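Choosing wallpaper for the box room

We moved to Clurholm in November and the box room was the last one left to do. It is small, with one window and a door that opens inwards, and the previous owners had painted it dark green over old lining paper. I stripped it over two evenings with a steamer borrowed from Rekha Chaturvedi at work. The plaster underneath was better than I expected, apart from a patch by the skirting which needed filling twice.

I ordered samples from three shops. The Hakala ones were thick and easy to handle but the blues all looked grey once they were taped up. The shop in Kukeck only sends pieces the size of a postcard, and you can't judge a repeat from that. In the end I paid for a full roll of two patterns and pinned a length of each to the wall for 21 days. One was a stripe and I was tired of it in the first week.

A small print is easier to live with than I thought. From the doorway it reads as one colour and you only notice the pattern when you sit near it. Pale pink with a little orange in it also stays warm on a dull afternoon, where plain white goes flat.
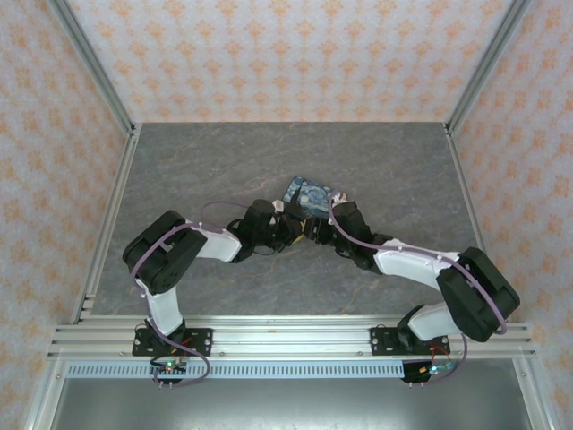

How much extra paper should you buy for a repeating pattern? I bought one roll more than the chart said, all from the same batch, and used half of it matching the drops round the window.

The paste was the cheap sort and it has held. The paper came to £60 in all. The ceiling still wants a second coat, and I haven't decided on the door.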